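20 January 2022 - bench notes, perception and grasp planning

Long one today, so put the kettle on before reading. I spent the morning on the segmentation side and the afternoon on the planner, and I want to get both down while I still remember which change did what.

First, the white-on-white trouble. Hala had warned me that the new mask model goes soft on pale objects over a pale table, and she was quite right. The top face of anything white bleeds into the background and the mask ends up fat on the lit side. I tried raising the contrast before the network sees the picture, which helped the edges and made the shadows much worse, so that has been taken out again. What did help was feeding in the previous mask as an extra channel. It seems to steady itself once it has had one decent look. I have left that switched on in the Khasawneh branch, and the old behaviour is still there behind the flag if anybody wants it.

I also cut the replay set down. We had 600 clips in the folder and 47 of them had timestamps running backwards, which explains a good deal of the odd jumping we were all blaming on the tracker. Sorry, tracker. The bad ones are in a folder called "clock" and I would rather they stayed there until Georges has had a look at the logger, because I think it is his buffer change from before the holidays (no blame at all, I reviewed it and waved it through).

Now the planner. The grasp scorer likes long straight edges, and it likes them far too much. Give it a power strip and it will happily close across the body anywhere along the length, sockets and plug included. I have added a penalty for any contact patch where the depth is uneven, and a keep-out zone around anything the cable classifier marks as cable or plug. The cable classifier is the weak part. A thick cord it finds nearly every time, but a thin white lead lying along the top of a white strip is a miserable thing to find, and I can't say I would do much better myself at that resolution.

The keep-out zone grows with the classifier's doubt, which sounded clever over lunch and in practice means that a very doubtful frame blocks the whole object and the planner sits there with nothing to offer. I have capped the growth for now. The cap is a guess and wants doing properly.

For the close-range check I put the fingertip view through the new scorer by itself, no arm motion, only the candidates written out to the log. This is the view I have been using to compare settings all afternoon, with the plug at the far right and its thin cable running back along the top:

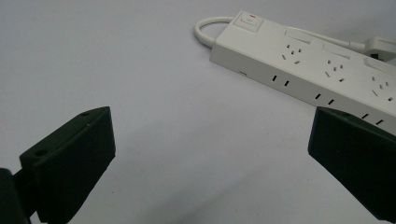
Juniper Whitlock: I would stop growing the keep-out zone altogether and put the doubt into the score instead. Then a bad frame gives you poor grasps, but it still gives you grasps, and the approach code can ask for a second look from another angle. We did it that way on Drundard and the planner stopped freezing. Also please log the raw classifier output as well as the zone, or we shall never be able to tune either of them.

Fair, all of it, and I wish I had asked before lunch. Raw output is now going to the log. I have started moving the doubt into the score and it is half done, so please don't pull the branch tonight unless you enjoy merge conflicts - the config names are changing too.

Left to do: finish the score change, run the replay set again with and without the mask channel, ask Georges about the logger, and find out why the viewer draws the left finger's contact patch mirrored. I suspect a sign in the transform. It usually is a sign in the transform.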